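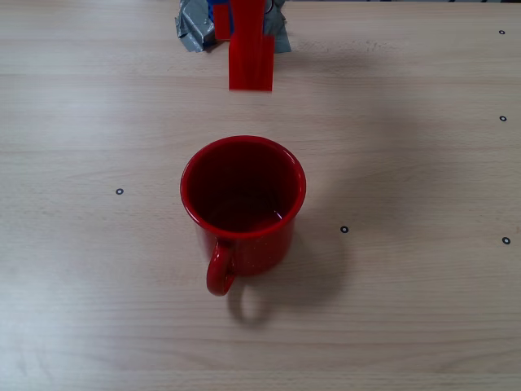
Ticket: Kitchenette water boiler, second floor, trips the breaker
Opened by: Second floor desk
Priority: Low (changed to High by requester, changed to Low by Facilities, changed to High by requester)
Status: Closed, with reservations

Sunday, 7:40 a.m.

The Jenix boiler in the second floor kitchenette has taken out the power again. Same as before: somebody asks it for hot water, it thinks it over, there's a click from the hallway closet, and the lights go off along with the fridge and the door buzzer. The boiler's own display stays lit for a second or so afterward, looking pleased with itself.

Resetting the breaker brings everything back. The next cup takes it down again. We have tried asking for less water.

Facilities reply

Thank you for your ticket. Please confirm that the boiler is plugged in.

Requester

It is plugged in. An unplugged one would be a big improvement.

Facilities reply

Understood. Please unplug everything else on that circuit, reset the breaker, and run the boiler by itself for 5 minutes. Note what happens and at what temperature.

Requester

Done. Unplugged the fridge, the toaster, the Gestetti coffee grinder, and a phone charger that has been in that outlet longer than I've worked here. The boiler ran by itself and got to 200 on the display before it tripped. I'm assuming Fahrenheit, or we have a different ticket.

So it heats fine when it's alone, right up until it's nearly done. I know people like that.

Facilities reply

That helps. If it tripped the moment it switched on, I'd suspect the wiring. Tripping near the top of the cycle can mean a heating element on its way out: the casing cracks, water gets in as it expands, and current leaks to ground. Scale makes this worse. When was it last descaled?

Requester

There's a sticker on the side for writing the descaling dates. It has one entry, which says "September" and no year. The ink has gone brown.

Facilities reply

Please descale it. The Wisska powder is in the supply closet behind the paper towels. One sachet, fill to the line, heat to 100, leave it for an hour, drain, rinse twice. Keep it under the trip point or you'll be doing this in the dark.

Requester

Sachet located. It was behind the paper towels, behind the other paper towels, under a box of holiday lights. Descaling now.

Later: drained it. What came out looked like gravel and sounded like it too. I ran the rinse twice, then a third time on personal grounds. The boiler is now much quieter. I hadn't noticed it used to groan. I thought that was the vending machine.

Test after descaling: reset breaker, boiler alone on the circuit, set to 200. Got there. Held for a bit. Tripped.

Facilities reply

OK, then it's probably the element. I can check the resistance to ground when I'm up there. In the meantime, please leave the boiler unplugged and put a note on it.

Requester

Note applied. It says OUT OF ORDER DO NOT PLUG IN. Within the hour someone had plugged it in and the door buzzer was out again. A second note has been taped over the outlet. It's less polite.

Facilities, on site, 2:15 p.m.

Metered the element with the unit cold and disconnected. It leaks to ground, and the reading gets worse once the tank is warm. Element is bad. Breaker is fine, and has been doing its job under a lot of criticism.

Also checked the outlet. The faceplate was held on by one screw and some paint. Replaced.

Janssen stocks the element. It comes as a kit with the gasket and 8 bolts. Ordered.

Requester

Is there any reason the fridge, the boiler, and the front door buzzer all share a circuit?

Facilities reply

Yes. Somebody did it that way.

I've added a separate request to move the buzzer. It will need an electrician, so please don't hold your breath near the door.

Facilities, on site

Part arrived. Kit had 7 bolts. Reused one of the old ones after cleaning the threads. New element and gasket fitted, tank filled, no leaks at the flange. Metered again cold and warm, both good. Ran it up to 200 four times with the fridge and toaster on the same circuit. No trip.

Wrote the date on the sticker, including the year this time.

Please test under normal use and report back.

Requester

Tested under normal use, meaning everyone heard it was fixed and showed up at once. Tea, instant soup, more tea. Lights stayed on. Buzzer works. The water tastes a little of lemon, which I take to be the descaler, and two people have asked if we can keep it that way. We can't. I'll rinse it again tonight.

You can close this one.

Facilities reply

Closing. Reservation noted for the file: the missing bolt has been requested from Janssen and the old one should be swapped when it comes. The second note can come down off the outlet now.

Requester

It came down. It's on the printer.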